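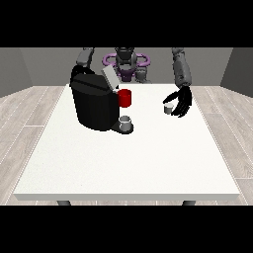 Jennylyn Layug read the calendar at 5 in the morning, when the town of Hesthorpe was still asleep and the street lamps were making yellow circles on the wet road. She had done it for 11 years. First the day, then the saint, then who was born and who died, and at the end one small thing that happened in the region long ago.

"On this morning the ferry to Mirkum sank in the harbour with 200 sacks of flour," she said into the microphone. "All the crew walked home."

The telephone lamp became red. Usually it was Mr Stergiou, who corrected her Greek names.

"It was not this morning," said a woman. "It was the next one. My name is Jade Poirier. My grandfather was the cook."

Jennylyn put on a song, a long one, and took the old book from the shelf. The book was printed by Tratent, who also printed the bus timetables, and she had never had a reason to doubt it.

"The book says today," she said.

"The book is wrong. He was 18 that same day. He told us every November that he got for his birthday a cold bath and a sack of paste."

"Perhaps he remembered it wrongly."

"His birthday?"

The song had still two minutes. Jennylyn looked at the page. Somebody before her had made a mark with pencil beside the ferry, very light, a question mark or maybe only a hair of the pencil. She had turned this page each year and she had not seen it.

"What was his name?" she asked.

"Why?"

"For tomorrow. I have a place between the saint and the weather."

The woman was silent for a moment. Behind her a kettle was starting to boil, and a child asked where his other shoe was.

"Emile," she said. "But on the boat they called him Madame, because of the apron."

Jennylyn wrote both names on the margin, in ink. Then the song finished before she was ready, and she read the tides twice.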